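Zitronenbaum verliert Blätter im Winterquartier – was tun?

Forum Larkska > Kübelpflanzen > Überwintern
2882 Aufrufe

terrassenliesl
Mittwoch, 29. November 2023

Hallo ihr Lieben,
ich hoffe, ihr könnt mir ein bisschen Mut machen. Unser Zitronenbaum (Sorte Marulanda, vor Jahren als kleines Stämmchen gekauft und inzwischen fast so groß wie ich) ist Anfang des Monats wie immer ins Treppenhaus gezogen. Dort steht er am Nordfenster, nicht beheizt, aber frostfrei. Bisher hat er das brav mitgemacht, und nun wirft er Blätter ab, grüne wohlgemerkt! Heute früh habe ich 34 Stück aufgekehrt, und mir tut jedes einzelne leid.

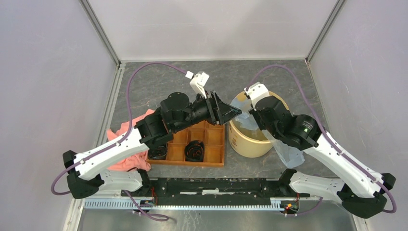 Foto: terrassenliesl

Gegossen habe ich einmal die Woche, einen guten Liter, so wie im Sommer auch, nur eben seltener. Dünger bekommt er seit Oktober keinen mehr. Neu ist in diesem Jahr eigentlich nur der Topf, ein größerer von Irent mit Wasserspeicher unten drin. Kann es daran liegen? Oder soll ich ihn lieber ins warme Wohnzimmer holen? Mein Mann meint ja, abwarten, aber der meint das bei allem.

Vielen Dank schon mal und liebe Grüße

3 Antworten

kuebelgaertner64

Liebe Liesl, erst einmal durchatmen, so ein Zitronenbaum hält mehr aus, als man denkt. Meiner stand einmal im Januar völlig nackt da und hat im Sommer darauf geblüht, dass die ganze Terrasse geduftet hat.

Dass er grüne Blätter wirft, kenne ich vor allem von kalten Füßen oder nassen Füßen, und bei dir kommt vermutlich beides zusammen. Schau bitte als Erstes in den Wasserspeicher. Wenn da noch etwas drinsteht, ausleeren und bis zum Frühjahr leer lassen. Dann den Finger tief in die Erde stecken, ruhig bis zum zweiten Knöchel, und erst wieder gießen, wenn sie sich dort trocken anfühlt.
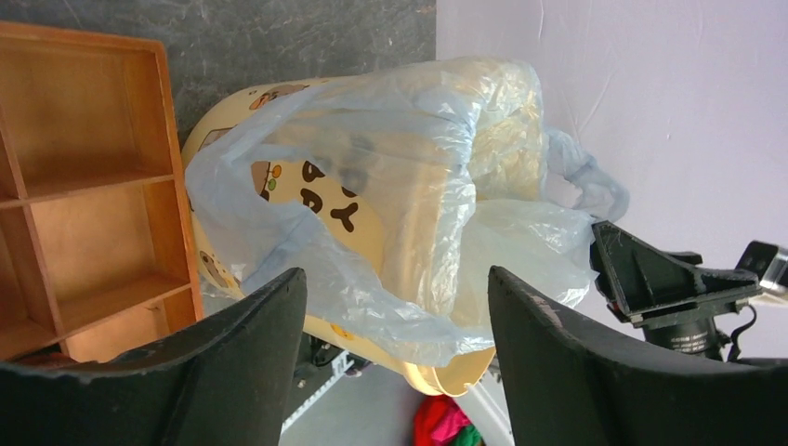 Den Topf würde ich außerdem vom Steinboden hochholen. Ein Stück Styropor genügt, zwei Holzlatten gehen auch, und wer es schön haben mag, wickelt noch eine Lage Kokosmatte drumherum. Ins Wohnzimmer bitte nicht! Da ist es ihm für das bisschen Winterlicht viel zu warm, und die Schildläuse freuen sich. Bei mir stehen die Zitrusbäume bei 11 Grad, und damit bin ich immer gut gefahren.

sonnenhut_im_norden

Abschneiden und neu kaufen, wäre meine Meinung. Ein Nordfenster ist halt nix für Zitronen.

balkonoma

Na, so streng würde ich das nicht sehen! Ich hatte jahrelang auch nur ein Nordfenster und habe mir irgendwann eine Pflanzenlampe von Wiscombe dazugehängt, mit Zeitschaltuhr. Seitdem ist Ruhe. 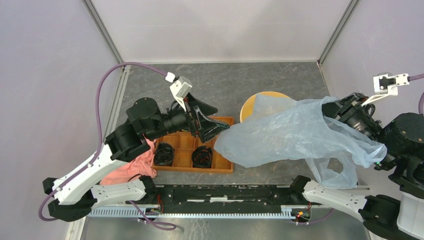
Und noch etwas, liebe Liesl: Kratz mal mit dem Fingernagel ganz vorsichtig an einem kahlen Zweig. Ist es darunter grün, dann lebt er, und du brauchst nur Geduld – ich weiß, das ist das Schwerste. Bitte auch nichts zurückschneiden, bevor er im Frühjahr wieder austreibt. Magst du uns schreiben, was im Wasserspeicher war?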